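報道関係各位

2018年10月9日
株式会社フルテル(Flultel)

「大容量がお得」は家計のどこで確かめられたのか
日用品のまとめ買いに関する調査報告書「Mutano」を公開

家庭用消耗品の購買調査を行う株式会社フルテル(以下、当社)は、日用品の大容量品およびまとめ買いに関する調査報告書「Mutano(ムターノ)」を本日公開しました。買い物の記録を提出していただいた500世帯の家計と、ウェブアンケートの有効回答2686件をもとに、「まとめて買えば節約になる」という通説を検討したものです。

先に結論めいたことを申し上げると、節約になった世帯はあります。ならなかった世帯もあります。そして、どちらになるかを売り場の表示だけで見分けるのは難しい、というのが当社の見方です。見出しにしづらい結果であることは承知していますが、見出しにしやすい結果がこの分野には多すぎるとも考えています。

■調査の背景

日用品の節約術は、毎年秋になると雑誌やウェブの記事に並びます。年末の大掃除を控えた時期でもあり、洗剤、ティッシュペーパー、ウェットティッシュ、ラップなどを「安いうちに買いためる」ことが勧められます。記事の多くは単価の比較から始まり、単価の比較で終わります。一枚あたり、一回あたり、一ミリリットルあたりが安い。だから得である、という運びです。

当社はこの運びに以前から疑問を持っていました。単価が下がっても、使う量が増えれば支出は減りません。使い切る前に傷んだり、置き場所がなくて別の収納用品を買ったりすれば、その分も費用です。ところが、こうした費用まで含めて家計を追った資料は、当社が探した範囲ではほとんど見つかりませんでした。見つかったものの中にも、大容量品を売る側が費用を出した調査が混じっていました。

そう書く当社も、小売業の取引先を持つ会社です。今回の調査には食品・雑貨店を営むシディキ商店(Siddiqui)の協力を受け、売り場での聞き取りを行いました。調査費用は全額を当社が負担し、報告書の内容について同店の事前確認は受けていません。それでも利害がまったくないとは言えませんので、協力の範囲は報告書の巻末に書き出しました。疑ってかかる読者の方には、まずその頁からお読みいただきたいと思います。

■調査で尋ねたこと

参加世帯には、日用品の購入日、購入数、支払額に加えて、使い始めた日と使い終えた日を記録していただきました。面倒な作業です。途中で記録が抜けた世帯もあり、抜けた部分を推計で埋めることはせず、抜けたまま集計しています。

ウェブアンケートでは、まとめ買いをする理由、保管場所、使い切れなかった経験、値札のどこを見ているかを尋ねました。自由記述欄には予想を超える長文が寄せられ、その一部は報告書に掲載しています。

なお、アンケートの回答者は自分の買い物に関心の高い方に偏っている可能性があります。買い物に関心のない方は、買い物のアンケートに最後まで答えてくださらないからです。この偏りを取り除く方法を当社は持っていません。

■単価は下がった。では支出は

報告書の第一章では、詰め替え用や複数個パックを選んだ世帯の支出を品目別に見ています。単価だけなら、大容量品を選んだほうが安い例が多数ありました。ここまでは節約記事の言うとおりです。

問題はその先です。台所用洗剤やウェットティッシュのように、一回に使う量を自分で決められる品目では、手元にたくさんある時期ほど減りが早いという記録が目につきました。「残りが一袋になると急に一枚を大事に使う」「箱で買うと床まで拭き始める」といった記述もあります。床がきれいになったのですから無駄とは言い切れませんが、節約と呼ぶのも無理があるでしょう。

一方で、ごみ袋や電球のように使用量がほぼ生活の側で決まる品目では、こうした傾向は読み取れませんでした。「日用品はまとめ買い」と一括りにする助言は、少なくとも品目を分けてから言い直すべきだと当社は考えます。
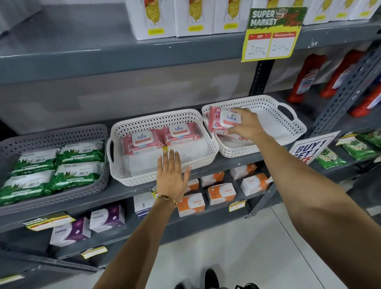
第二章では、売り場での選び方を扱いました。シディキ商店の買い物客に、かごに入れた商品の値段を会計前に思い出していただくという、やや意地の悪い聞き取りです。商品名は言えても値段が出てこない方が目立ちました。枚数や内容量になると、さらに答えが減ります。単価を比べて選んだと話す方にも、比べた相手の商品の枚数を尋ねると、答えに詰まる場面がありました。

これをもって「消費者は値札を見ていない」と断じるのは早計です。会計前に突然尋ねられれば、誰でも慌てます。見たうえで忘れた方もいるはずです。ただ、店頭で計算をして合理的に選ぶ買い物客という、節約記事が前提にしている人物像には、もう少し裏付けが要ると思われます。

同じ章では、枚数の異なる商品が隣り合う棚での比較の難しさも取り上げました。ウェットティッシュを例にとれば、枚数のほかにシートの大きさ、厚さ、ふたの有無が商品ごとに違います。ふた付きは割高に見えても乾きにくいとよく言われます。しかし、どの程度乾きにくいのかは開け閉めの癖にも左右され、参加世帯の記録からは差があるともないとも言えませんでした。一枚あたりの値段を小数点まで計算しても、その一枚が同じ一枚でなければ比較になりません。

■20円の差を追いかける費用

第三章は、安い店を回る「はしご買い」についてです。一品につき20円の差を求めて別の店へ向かうという回答は、年代を問わず見られました。楽しみとして回る方に、当社から申し上げることはありません。散歩を兼ねているという方も同様です。

気になったのは、節約のためだと答えながら、交通費や、立ち寄った店でのついで買いを記録に含めていない例です。参加世帯の記録を後から照らし合わせると、洗剤を安く買うために出かけた日に、予定になかった菓子や雑貨を買っている日がありました。家計簿の上では、洗剤は「節約」の欄に、菓子は「食費」の欄に入ります。欄が違うので、両者が顔を合わせることはありません。

「2000円以上のお買い上げで割引」といった条件付きの販売についても、同じ疑いを向けています。あと少しで条件に届くときに加えた品が、本当に要るものだったのか。参加世帯に後日尋ねたところ、要るものだったという答えが大勢を占めました。しかし、買ってしまったものを後から不要だったと認めるのは気の進まない作業ですから、この答えも額面どおりには受け取らず、使い終えた日の記録と並べて載せています。

■備蓄と節約を混ぜないために

今年は各地で災害が続き、日用品の備えに関心が集まっています。当社は家庭の備蓄を否定する立場をとりません。水が使えないときのために拭き取り用品を用意しておくことには、値段とは別の意味があります。

懸念しているのは、備蓄という言葉が、必要以上の買いためを正当化する便利な札になっていることです。アンケートでは、備蓄として買ったものを普段の生活で使い切り、そのまま補充していないという回答がありました。反対に、備蓄のつもりはなかったのに、棚の奥に何年も前の品が残っていたという回答もあります。備えと呼ぶには、どこに何があるかを家族が知っている必要があります。安かったから買ったものは、まず安かったから買ったものとして数えるのが筋でしょう。

報告書では、備蓄分と日常使用分を別の場所に置いて記録した世帯の例も紹介しました。うまくいったように見える例ですが、もともと整理の得意な世帯が進んでこの方法を選んだとも考えられ、置き場所を分ければ誰でも管理できるようになる、とまでは言えません。

■この報告書で分からないこと

報道で引用される際に誤解のないよう、限界を列記します。

・参加世帯は公募によるもので、全国の世帯を代表していません。
・記録をつけること自体が買い方を変えた可能性があります。
・商品の品質の優劣は調べていません。特定の商品の購入を勧めるものでも、避けるよう求めるものでもありません。
・売り場での聞き取りは一つの商店で行ったもので、大型店や通信販売に当てはまるとは限りません。
・支出の増減には、家族構成の変化や来客など、買い方以外の事情が含まれています。

「まとめ買いは損だと判明」といった見出しでのご紹介は、お控えいただければ幸いです。当社はそのような結果を得ていません。「まとめ買いで家計改善」も同様です。

■売り場と節約情報の発信者へのお願い

報告書の末尾では、小売店に対し、値札の単価表示の単位を同じ棚の中でそろえることを提案しました。一枚あたりと一袋あたりが並んでいては、比べる気のある人も途中で諦めます。単位をそろえれば買い物客が賢い選択をするようになる、という保証はありません。それでも、比べたい人が比べられる状態にしておくのは店の仕事だと考えます。

節約情報を発信する媒体の皆さまには、「年間でこれだけ浮く」という金額を載せる際、その計算が前提とする使用量を併記していただくようお願いします。同じ速さで使い続けるという仮定がどこにも書かれていない記事を、当社は数多く読んできました。なかには、浮いた金額が元の支出を上回っているものまでありました。

■説明会について

本報告書の説明会を、10月中にルストドベルク会館(Lustodberg)で開催します。集計方法への質疑に時間の大半をあてる予定で、講演や商品の紹介はありません。集計に使った様式は会場で閲覧できます。日時の詳細は、参加をご希望の報道関係者に個別にご案内します。

■報告書の概要

名称:日用品のまとめ買いに関する調査報告書「Mutano」
発行:株式会社フルテル
調査対象:家計記録 500世帯、ウェブアンケート 有効回答2686件
調査協力:シディキ商店
価格:無料
入手方法:当社窓口で配布。郵送をご希望の場合は送料をご負担ください。お一人で何冊もお求めになる必要はありません。

■本件に関するお問い合わせ

株式会社フルテル 広報担当
取材、説明会への参加、集計方法に関するご質問を受け付けています。商品の推薦や、お得な商品の一覧に関するお問い合わせにはお答えできません。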